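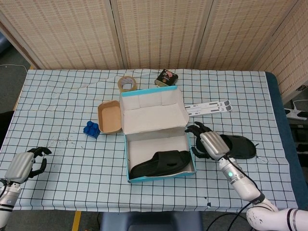

How do I return something to Omley?
Start the return from your order page within 39 days of delivery. We email a label, and you can drop the parcel at any Gasholm counter. Shoes and sandals need to come back as a pair in a box with a lid – a black slide in a shoebox with a flip-up lid, for instance, can go back in that same box. Put the box inside a bag or carton so the label isn't stuck to it.

Is return shipping free?
Yes, on orders over $80. Below that we take $6 off the refund.

When will I get my money?
Most refunds go out five days after we check the parcel. January is slower.

Can I swap sizes?
Yes, if the new size is in stock. Custuson items can only be refunded.

What can't be returned?
Gift cards, socks and final sale items.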